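Left hand stops responding halfway through a can-to-box run

Posted by hnoguchi, 2nd August

We have a two-arm bench setup running a simple job: the right arm picks up a drink can and puts it in an open cardboard box. The left arm has a five-finger hand that should steady the box. After over 2,000 cycles the left hand has started dropping off the bus. The right arm carries on as if nothing happened, and there is no error on screen until the run ends.

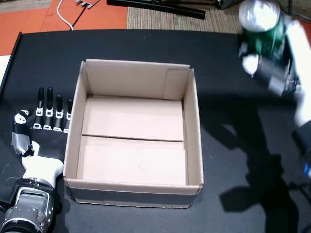

Left hand down beside the box, right arm with the can.

Power cycling clears it for 2 or 3 runs. Firmware was last updated in February. Any ideas?

Hinata Noguchi

Matić
Check the cable at the wrist before you touch the software. Ours did the same and it was a connector working loose when the wrist rolled. Unplug it, look for a bent pin, and tie the cable down with some slack. Also, your right arm should not keep moving when the other side drops out. Link the two stops – a heartbeat check on both arms is enough – and don't reach in to reset the hand until both are off.

buresdale_8
Had this too. Reinstalled everything and it went away, not sure why.

Prasero
Agree with Matić on the stop. Log the hand's motor temperature as well. If it climbs before each dropout, it could be thermal cutoff from pressing on the box wall for too long.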